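A small thread about teaching a robot arm by remote control. I started this in April and I have made enough mistakes now that I can write some of them down. 1/11

For those who don't follow me: I work in a group of four people in Girkow. We do the showing part. One person drives the arm with a hand controller, the arm copies, everything is saved, and later a model tries to learn from it. I am the person with the controller. 2/11

First mistake. I drove too well. After some weeks I had 200 demonstrations which all looked the same, very smooth, straight to the object and up. The model learned them nicely and then had no idea what to do when it came two centimetres beside the object. 3/11

So Diarmuid Cronin (he looks after our training runs) asked me to make errors on purpose. Go a bit wrong, stop, come back, grasp. I found this strangely difficult. My hand doesn't want to do it badly. 4/11

Second mistake: pauses. When I think, I stop moving. The model doesn't know that I am thinking. It only sees an arm standing still over a table, and it learns to stand still over a table. We now cut every pause that is longer than one second. 5/11

Guiding a real arm by hand is another thing. At Furner, where I worked before, we held the arm by the wrist and pushed it through the task. You feel the contact in your fingers, and this I miss very much. But your own body is in every camera view, and after 23 runs my shoulder was finished for the day. 6/11

With remote control in simulation there is no weight at all. I must look at the shadow to know how high the tool is. If the shadow and the tip come together, I slow down. Please tell me if somebody has a better method, I am serious. 7/11

Now I practise with long, awkward tools. A block is easy, you can hold it almost anywhere. With a long tool, a small turn of my wrist makes a big movement at the far end, and the far end is the one that hits the table.
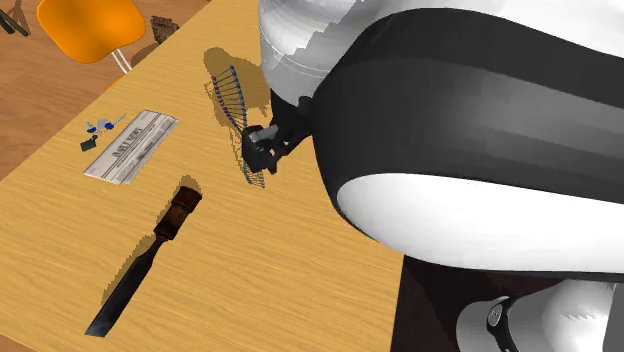
Comb tool in the gripper, lower end just above the wood. Keys and chisel on the table too. 8/11

For this kind of tool I do the turning high up and the lowering after it. Before, I did both together because it is quicker, and I lost many runs. My rule is 10 good ones in a row before I move the objects to new places. If I fail at nine, I begin again from one. Diarmuid thinks this is too strict. 9/11

The goal for this task is 1,000 demonstrations. I was asked if it gets boring. Yes, in the afternoon. I put on the radio and I change the controller to the left hand for a while. The left hand runs are slower but we keep them, they give some variety. 10/11

Next I want to compare my runs with those of a colleague, Ní Bhriain, who plays a lot of video games and drives in a completely different way from me, with many small quick corrections. I will write again when we have trained on both. Questions are welcome, also about my English. 11/11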